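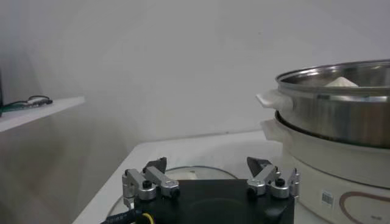 Inditz 二指グリッパキット 使用レビュー(Clernham 工科学校 ロボット部)

対象:Inditz の電動二指グリッパキット(平行開閉型、組立式)
用途:学生課題「蒸し器の操作」
使用期間:5週間
評価者:ロボット部 ハンド班

概要

Clernham 工科学校ロボット部の今期課題は、家庭用の電気蒸し器を相手にした一連の操作である。蓋を外して台に置く、中身をつまんで皿に移す、蓋を戻す。課題文の起草は顧問の Pascal Kramer 先生で、調理器具側の改造は一切認められていない。把手にマーカーを貼ることも、蓋のつまみを交換することも禁止である。したがって、成否の大半はハンドとカメラ配置で決まる。

ハンド班では昨期まで自作の樹脂製グリッパを使っていた。3Dプリントのリンクは軽くて作り直しも早いが、軸穴が摩耗してガタが出る。蒸し器の課題では指先の位置ずれがそのまま縁への接触になるため、購入品への切り替えを検討し、Inditz のキットを採用した。以下は部内向けの評価メモを公開用に整理したものである。他校で同種の課題を検討している方の参考になればよい。

構成

本体は黒いハウジングで、その両端にアルミのリンク機構が取り付く。指先には暗色のくさび形パッドが付く。駆動部は組立済みで届き、リンク、カラー、指先、締結部品を使用者が組む。手首側フランジへのアダプタ板は別売りだが、部では旋盤とフライスが使えるため自作した。カメラ用の取付穴はキットにない。カメラはアダプタ板に小さなブラケットを立てて固定し、ハウジングの背面側からハウジング越しに指先を見下ろす配置とした。

制御基板は Tripathi の汎用品を使用している。Inditz 純正の基板もあるが、部の他の機体と通信仕様を揃えたかったことと、予備の在庫があったことから Tripathi を選んだ。接続自体に問題はない。ただし電流制限の初期値が高めで、そのままでは柔らかい対象を握りつぶす。最初に必ず下げておくこと。

組立

組立説明書の図は見やすいが、左右のリンクの区別が本文に書かれていない。部品は鏡像の関係にあり、逆に組んでも途中までは入ってしまう。最後のピボットで穴が合わなくなって気付く。Wubit Tsegaye が一度これで全部ばらしている。組み始める前に左右の部品を机に並べ、合わせ面の向きを確認することを勧める。

カラーの締め付けは加減が要る。締めすぎるとリンクが渋くなり、開閉の電流波形に段差が出る。緩いと指先が左右に遊ぶ。説明書にはトルクの指定があるものの、実際には個体ごとの調整が必要だった。部では、無負荷で全開から全閉まで低速で動かし、電流値がほぼ平坦になる点を探して固定した。ねじの緩み止めは中強度を使用。高強度を使うと再調整のときに苦労する。

ノブ類は工具なしで回せるため、指先の角度を変える試行には便利である。反面、緩みにも気付きにくい。合いマークを油性ペンで入れておくと点検が早い。

把持性能

指先のくさび形は、皿と食品のすき間や縁の下に差し込む動作に向いている。まんじゅう類の側面をつまむ場合、先端だけで挟むと表皮に跡が残る。パッドの腹を使い、把持点を対象の中央よりやや下に取ると安定する。この姿勢は鍋の内側では取りにくい。鍋の縁が高いと、リンクの外側にあるボルト頭が先に縁へ当たるからである。指先の先端からボルト頭までの距離が、実質的な差し込み深さの上限になる。購入前にこの寸法を図面で確認すべきだった。

全開時の指の間隔は、手のひら大の対象をまたぐのに不足しない。問題は全開で進入したときの外形で、リンクが外へ張り出す。鍋の中では、いったん縁の上で半開にしてから降ろし、底付近でわずかに開く手順が必要になった。この手順は Leonilde Henriques が軌道側で実装した。ハンド単体の評価としては減点要素だが、平行開閉のリンク式を選んだ時点で避けにくい。

蓋の操作は比較的容易である。透明なガラス蓋は深度センサでは面が抜け、縁の位置も安定しない。このため蓋の検出はつまみの輪郭に頼り、ガラス面の深度値は使っていない。つまみを挟んでしまえば、パッドの摩擦で十分に持ち上がる。台に置くときは、指を開く前に接触を検出して停止させる。電流の立ち上がりだけで接触を判断すると遅れるので、腕側の力覚を併用した。

縁を挟む方式も試したが、採用しなかった。ガラスの縁に対して指先の向きが少しでも傾くと、片側のパッドだけに荷重がかかり、蓋が回転する。

試験結果

期間中に記録した把持動作は 451 回である。内訳は蓋のつまみ、まんじゅう、ダミーの発泡材で、成功率の細かい比較は部内資料に譲る。傾向のみ記す。

発泡材ではほぼ失敗しない。まんじゅうでは、鍋の奥側に寄った対象で失敗が集中した。腕の姿勢が寝てハウジングの角が縁に近づき、干渉回避のために進入角が浅くなる。浅い角度で挟むと、対象が指の間から上へ逃げる。腕の設置位置を蒸し器に対して横へずらすことで改善したが、今度は手前左の把手が経路にかかる。最終的には、蒸し器の把手の向きを課題文の許す範囲で回して対応した。

蓋のつまみでは、失敗はほぼ検出側の原因だった。白い台に白い壁という背景では、透明な蓋の輪郭がほとんど出ない。照明を片側に寄せると縁に線状の反射が出て、検出が安定する。ステンレスの鍋は逆に反射が多く、周囲のものが縦縞状に映り込む。鍋の縁を楕円で当てはめる処理では、映り込みを誤って拾う例があった。班で使う学習データには、照明条件を変えた記録を多めに入れている。

荷重については、800 グラムのおもりを挟んだ静的保持を行い、滑りは認められなかった。これより重いものは課題に出ないため試していない。動的な加速を伴う場合の上限も未確認である。

配線

評価が最も低いのはここである。本体から出るケーブルが太く、曲げ半径が大きい。手首を回すと、ケーブルが指の可動域の近くまで寄ってくる。付属のクランプは固定位置が一か所しか選べず、部の腕では具合が悪かった。自作ブラケットにもう一つ固定点を設け、手首の回転範囲をソフトウェアで制限した。

コネクタの向きも気になる。横から差す形で、壁に近い配置では工具も指も入りにくい。抜き差しはハンドを外した状態で行うのが確実である。Arne Diekmann の案で延長ケーブルを常設し、抜き差しはすべて延長側で行うようにしてからは、コネクタに触れる機会が減った。

耐環境性

メーカーは蒸気環境での使用について何も書いていない。課題の大部分は通電しない冷えた蒸し器で練習しており、加熱状態での試験は短時間に限った。アルミのリンクに外観の変化はない。パッドは表面がぬれると摩擦が明らかに落ちるため、毎回拭き取っている。ハウジングの継ぎ目から蒸気が入る可能性は否定できず、本番では蓋を外した後に待機時間を置く計画である。

食品に触れる部品としての適合表示もない。課題で扱ったまんじゅうは食用にせず、試験用として処分している。食べる前提の展示を考えるなら、指先にカバーを付けるか、別の指先を用意する必要がある。

清掃は、指先を外せば容易である。リンクの軸回りに生地のかすが入ると取りにくい。組んだままエアで吹くと奥に押し込むことがあり、柔らかい刷毛を使うほうがよい。

ソフトウェアと文書

Inditz の公式ライブラリは最小限で、開度指令と電流読み出しができる程度である。部では薄いラッパを書き、開度をミリメートルで指定できるようにした。リンク機構のためモータ角と開度は比例しない。説明書に換算式は載っているが、原点の取り方が図と本文で食い違っており、式のままでは全閉付近でずれる。ノギスで実測した表を補間するほうが早かった。

問い合わせへの返答は丁寧で、食い違いは次版で直すとのことだった。公開用の CAD データは外形のみで、リンクの可動は自分で拘束を付け直すことになる。シミュレータに入れる場合はこの作業時間を見込んでおくとよい。干渉確認に使うなら、ボルト頭とノブを省略しないこと。部の最初のモデルではこれらを省いており、計算上は通る経路が実機では縁に当たった。

授業・部活での運用

班員は8人で、機械、認識、軌道に分かれている。キットの組立は一年生に任せられる難度である。ただしカラーの調整は経験者が横で見たほうがよい。予備のパッドは最初から多めに注文しておくことを勧める。消耗品扱いで単体購入できるが、納期が読めない。

部品の管理では、小物の締結部品が他の機体のものと混ざりやすかった。長さの違うねじが見た目でほとんど区別できず、長いほうを使うとリンクの内側に当たる。現在は仕切り箱に長さを書いて保管している。

同じ Ivilach 地区のもう一校は吸着式で同種の課題に取り組んでいる。合同練習のときに Helmut Pfeiffer 先生から聞いた範囲では、蓋の面を吸って持ち上げる動作は速いが、まんじゅうの表面では吸着が安定しないとのことだった。どちらを選ぶかは課題の配点による。今回の配点では中身の移し替えが重く、二指を選んだ判断に後悔はない。

評価

機構の剛性:良。樹脂製の自作品と比べて指先の再現性が高い。
組立性:可。左右の区別と調整手順の記載が不足。
把持の汎用性:良。柔らかい対象には電流制限の調整が前提。
狭所への進入:やや不可。リンクの張り出しとボルト頭に注意。
配線:不可。固定点の追加が必要。
文書:可。換算式の誤記は要確認。
保守:良。指先の交換が簡単で、予備も単体で買える。

次期も本キットを継続使用する。変更予定は、外側のボルトを低頭品に替えることと、指先を延長した自作パッドの試作である。低頭ボルトは手元の在庫で仮組みし、干渉の余裕が増えることまで確認した。延長パッドは先端のたわみが未評価で、6月の班会議で形状を決める。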